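Thursday, Sala bench - finger mask / surface segmentation

Carrying on from Assunta's ticket. Planner keeps getting a blob of "obstacle" that is really our own fingers, and the static mask in Pristirus is too tight. Goal today: new mask, then rerun the offline set before Gualtiero needs the machine back at 14:00.

Set is 1,460 wrist frames. Ran the old mask first for a baseline, log in the shared folder under flesley_base. Two failure kinds and they dont look related.

First kind is thick flat objects with low contrast. Paperback is the worst. White cover, gray print, pale desk. Segmenter splits it: the spine becomes one object, the cover another, and the gray silhouette on the cover comes out as a third thing lying on top. Grasp proposals then land on the cap of the silhouette. Nice clean contour, totally useless. 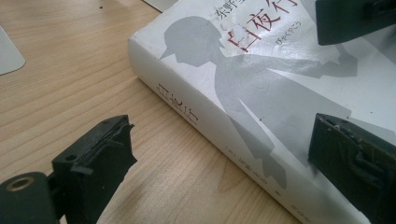 Paperback (白夜行), diagonal on the desk. Right finger over the cover, dark piece top right also has to be inside the mask.

The top right piece is what the old mask misses. It was drawn by Primo R. from frames where that part never came into view, so it goes straight into the depth cleanup as a floating object. Planner sees a thing hovering over the book and refuses every approach from that side. Explains the timeouts Osvaldo was complaining about.

Tried:
- dilate old mask by 14 px. Fixes the left finger. Eats too much of the spine, plane fit goes bad.
- per-opening mask, looked up from jaw width. Better. Interpolation between widths is crude but ok.
- same, plus dropping any component that touches the mask AND the image border. Best so far. Keep.

Merging the book pieces: color alone no good. Switched to plane fit on depth, merge if normals agree and the boundary has no height step. Cover and print merge fine now. Spine stays seperate because the normal is different, which I guess is right, but then the box fitter needs both. Passing them as a pair with a shared edge flag. Hacky. Ask Caruso if Prundeo can take a composite object or if it wants one hull.

Second kind: bare table. Should be the easy case. Jaws open, nothing between them, and the detector still fires. Grain is the problem - the curved bands give long smooth edges and the edge-based proposal stage loves them. Brighter upper right makes it worse, exposure threshold gives a fake boundary there.

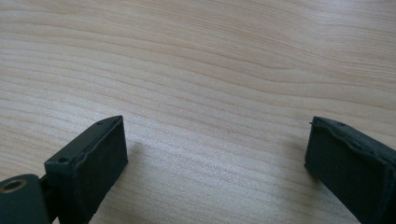
Open jaws over bare wood. Small dark speck right of the left finger.

Speck gets a proposal of its own, confidence higher than the book spine, lol. Added a min area in metric units instead of pixels so it scales with height. Speck gone. Left the old pixel threshold in behind a flag in case somebody depends on it.

Grain: put the plane test before the edge stage instead of after. If the whole patch fits the table plane within noise, skip it. Cheaper too, the edge stage was most of the runtime. Worry is thin stuff, e.g. a card or a sheet of paper flat on the desk, which this will happily delete. Need a color fallback for that but color is what got us the grain edges in the first place. Parking it.

Also the pad rims. There's a lighter line where pad meets the finger body and the mask edge sits nearly on top of it, so with a small calibration error the line leaks out and becomes a skinny object. Pushed the mask out 2 px there only. Right pad has a ragged upper edge, leave more margin on that side.

Rerun started 13:10 with all of the above. Config is committed on the flesley branch, NOT on main.

To do
- per-opening masks for the half-closed widths, have only the ends and the middle
- thin object test set, Assunta has a list
- unit test for border-touching rule, it will bite us when a real object runs out of view (the book does)
- ask Villa for the machine again, evening is fine
- rename the mask files, final_new2 is my fault, sorry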